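4. Before the sound check

Switch off all amplifiers before you connect the Mollow stage mixer. Put the mixer on a flat and stable surface, and keep the air openings on the left side free.

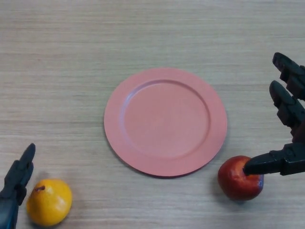
SOUND CHECK

1. Connect the vocal microphones to inputs 1 to 4. Use input 5 for the bass guitar and input 6 for the keyboard.

2. Turn all faders fully down. Switch on the mixer first, and after it the Tolano speakers.

3. Ask the singer to sing at concert volume. Raise the gain slowly until the yellow light blinks on the loudest notes. If the red light comes on, turn the gain back a little.

4. Set the main fader to 50. For a small club this is normally enough. In a hall with 925 seats you may go up to 81, but please do it in small steps.

Note: The monitor speakers have their own volume. Changing the main fader does not change what the band hears on stage.

Caution: Never unplug a microphone while its channel is open. The loud pop can damage the speakers and also the ears of the musicians.

5. Save the settings of each band under its own name. The memory has place for 39 bands.

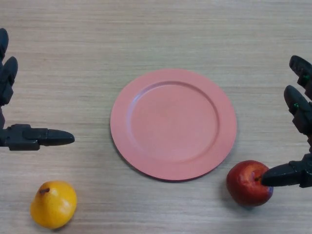
Meron Alemayehu writes that with two support bands she saves the last one first, so the opening band finds its settings already loaded when the doors open.

6. Between two bands, press MUTE ALL and wait until the light is steady. Only then load the next settings.

For outdoor concerts, read also section 7, Rain and wind.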